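7월 19일 작성, 펌웨어 업데이트 뒤 일부 수정

# Jallier 방송 녹화 박스 사용기: 오디션 프로그램 시청자 기준

오디션과 경연 프로그램을 주로 보는 사람 입장에서 쓴 글이다. 드라마는 거의 보지 않고 스포츠 중계도 챙기지 않는다. 그래서 화질 비교나 게임 모드 같은 항목은 빠져 있다. 박스는 5월에 직접 샀고, Bradham 채널에서 하는 경연 프로그램 'Bouchard'의 본선 생방송 기간 내내 썼다.

## 산 이유

Bouchard는 다시보기가 방송 다음 날 올라온다. 올라오는 것까지는 괜찮은데, 생방송 회차는 편집본으로 바뀌어 있다. 심사평이 짧아지고, 무대 사이에 참가자들이 대기실에서 이야기하는 부분도 빠진다. 음원 권리 문제인지 커버 무대가 통째로 없는 회차도 있었다. 심사위원 교체 소식이 나온 뒤로는 원래 방송에서 누가 무슨 말을 했는지 확인하고 싶어서 검색하는 일이 많았는데, 다시보기에는 그 부분이 없고 짧게 잘린 클립만 돌아다녔다.

생방송을 그대로 저장해 두면 해결되는 문제라 녹화 박스를 알아봤다. 저장 공간을 서버에 두는 제품은 일정 기간이 지나면 지워진다고 해서 제외했다. Jallier는 기기 안의 디스크에 저장한다.

## 설치

안테나선과 전원, HDMI를 꽂고 채널 검색을 하면 끝난다. 채널 검색은 기다리는 시간이 좀 길다. 진행 막대가 중간에서 멈춘 것처럼 보여서 한 번 껐다 켰는데, 그러면 처음부터 다시 해야 하니 그냥 두는 게 낫다. 한글 메뉴는 번역이 어색한 데가 있다. '연속물 예약'이라고 적힌 것이 시리즈 예약이고, '보존'은 자동 삭제 금지다.

편성표는 기본으로 들어 있지만 상세 편성표는 월 900원을 따로 내야 한다. 상세 편성표에는 회차 번호와 재방송 여부가 나온다. 이게 없으면 시리즈 예약을 걸었을 때 재방송까지 전부 녹화된다. Bradham은 낮 시간에 Bouchard 재방송을 자주 편성하기 때문에 첫 주에 디스크가 같은 회차로 찼다. 결국 결제했다. 기기값을 냈는데 이 기능을 따로 파는 건 마음에 들지 않는다.

## 녹화

채널은 최대 4개까지 동시에 녹화된다. 경연 프로그램이 같은 시간대에 겹치는 경우가 있어서 유용했지만 네 개를 다 쓴 적은 없다. 고화질로 80시간이 들어간다고 표시되는데, 한 시즌을 통째로 넣고 다른 프로그램을 조금 더 넣을 정도는 된다. 몇 시즌을 모으려는 사람에게는 모자란다. 외장 디스크 연결은 되지만 옮긴 파일은 이 박스에서만 재생된다.

가장 중요하게 본 것은 연장 방송 대응이었다. 생방송 결과 발표는 늘 끝부분에 있고, 예정 시각을 넘기는 일이 흔하다. Bouchard 결승은 광고를 포함해 181분 동안 방송됐고 편성표에 적힌 시간보다 길었다. Jallier에는 종료 시각을 자동으로 늘리는 설정이 있는데 기본값이 꺼짐이다. 나는 준결승 때 이 설정을 모르고 있다가 마지막 탈락자 발표를 놓쳤다. 녹화 파일은 진행자가 봉투를 받는 데서 끝나 있었다. 설정 메뉴의 '녹화' 항목 맨 아래에 있으니 사자마자 켜는 것을 권한다.

켠 뒤에는 문제가 없었다. 결승은 우승 발표와 앙코르 무대까지 다 들어갔고, 다음 프로그램 앞부분까지 조금 녹화됐다.

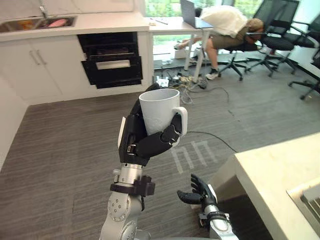
녹화 중인 생방송을 처음부터 볼 수 있나?

녹화가 진행되는 동안에도 목록에서 해당 프로그램을 골라 '처음부터'를 누르면 첫 장면부터 재생되고, 뒤에서는 녹화가 계속된다.

이 기능을 제일 많이 썼다. 퇴근이 늦는 날에는 방송이 한참 지난 뒤에 집에 오는데, 광고를 넘기면서 보면 끝날 무렵에는 실시간을 거의 따라잡는다. 문자 투표 마감 전에 따라잡을 수 있느냐는 그날 광고 길이에 달려 있다. 주의할 점은 재생 목록의 미리보기 화면이다. 녹화가 끝난 파일은 후반부 장면이 대표 화면으로 잡히는 경우가 있어서, 결승 파일의 경우 꽃가루를 맞고 있는 우승자가 목록에 그대로 떴다. 대표 화면을 끄는 옵션은 찾지 못했다. 업데이트 뒤에도 그대로다.

## 찾기와 넘기기

광고 건너뛰기는 자동이 아니고 버튼을 누를 때마다 정해진 만큼 앞으로 간다. 간격은 바꿀 수 있다. 경연 프로그램은 같은 장면을 광고 뒤에 한 번 더 보여 주는 일이 많아서 나는 간격을 길게 잡았다.

책갈피 기능은 괜찮다. 재생하다가 노란 버튼을 누르면 그 지점이 저장되고, 이름을 붙일 수 있다. 나는 참가자 이름과 곡명으로 표시해 두었다. 다만 리모컨으로 한글을 입력하기가 아주 불편하다. 화면 자판이 가나다순으로 늘어서 있어서 두벌식에 익숙하면 글자마다 찾게 된다.

자막 검색은 광고 문구만큼 되지 않는다. 방송 자막 데이터가 있는 프로그램에서만 작동하고, 생방송 자막은 말보다 늦게 나오기 때문에 검색 결과로 이동하면 이미 심사평이 끝나 있다. 이동한 다음 조금 되감아야 한다. 심사위원의 발언을 정확히 확인하려는 용도라면 시간이 좀 들더라도 쓸 수는 있다.

## Bitex 앱

휴대폰에서 예약을 하려면 Bitex라는 앱을 깔아야 한다. Jallier와 다른 회사 앱이라 계정을 따로 만든다. 예약과 삭제는 잘 된다. 밖에서 녹화본을 보는 기능도 있는데, 집 인터넷 상태에 따라 차이가 컸고 나는 소리만 먼저 나오는 경우를 여러 번 겪었다. 무대 영상을 이렇게 보는 것은 추천하지 않는다.

앱 알림은 꺼 두는 게 좋다. 예약한 프로그램과 관련된 연예 기사 제목을 알림으로 보내는데, 여기에 탈락자 이름이 그대로 들어 있다. 녹화로 보는 사람에게 왜 이런 알림을 기본으로 켜 두었는지 모르겠다. 설정에서 '관련 소식'을 끄면 예약 알림만 남는다. 업데이트 뒤에 이 항목이 다시 켜져 있었으니 한 번 더 확인해야 한다.

## 소음과 발열

디스크가 돌아가는 소리가 난다. 거실에서 노래 프로그램을 틀어 놓으면 들리지 않지만, 침실에 두면 새벽 재방송 녹화 때 신경이 쓰인다. 나는 텔레비전장 안에 넣었다가 윗면이 꽤 뜨거워져서 밖으로 꺼냈다. 그 뒤로는 멈추거나 꺼진 적이 없다.

## 정리

좋았던 점

- 생방송을 편집 없이 기기에 보관할 수 있다
- 연장 방송 대응이 정확하다 (설정을 켰을 때)
- 녹화 중 처음부터 보기가 안정적이다

아쉬웠던 점

- 상세 편성표가 유료다
- 대표 화면과 앱 알림으로 결과를 미리 알게 된다
- 한글 입력이 느리다
- 외장 디스크로 옮긴 파일을 다른 기기에서 볼 수 없다

경연 프로그램을 생방송으로 보지 못하는 날이 많고, 원본 방송을 남겨 두고 싶은 사람이라면 살 만하다. 클립이나 다음 날 다시보기로 충분한 사람에게는 필요 없는 물건이다. 다음 시즌 예선은 회차가 길다고 하니 그때 디스크 용량이 어떻게 되는지 보고 이 글에 추가하겠다.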